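Getting the spare room ready for a respite kid

We do respite care, two weekends a month, and after a few years of it I've worked out what makes a Friday night arrival go smoothly. Most of it is boring house stuff, sorry!

Leave a night light on in the hall and another in the bathroom. New house, dark hallway, full bladder... you get the idea. I keep 16 new toothbrushes in a shoebox under the sink and let the kids pick their own colour.

Wash the doona cover in whatever you normally use, but skip the scented softener. Some kids really hate a strange smell on their pillow. And if they turn up with their own blanket, don't wash it until they ask you to, however grubby it is.

Clear a whole drawer (a whole one, not half of one with your jumpers shoved to the back) and put a label on it with their name. I keep a decent backpack in the cupboard too, so no one ever has to go home with their things in a garbage bag.

Food: cereal, toast and fruit where they can reach it, no asking needed.

For the homework and craft table, bicarb on a damp cloth gets most marks off a white top. Rub gently and wipe it down twice.

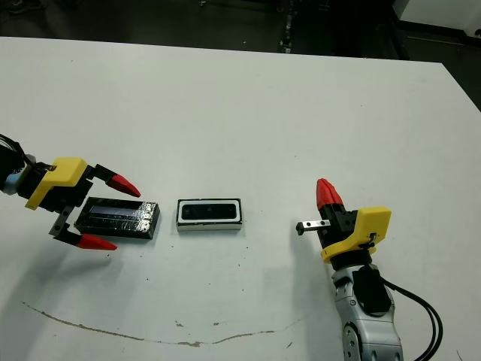 White tabletop with a few brown marks and specks.

Next time, school lunches for fussy eaters.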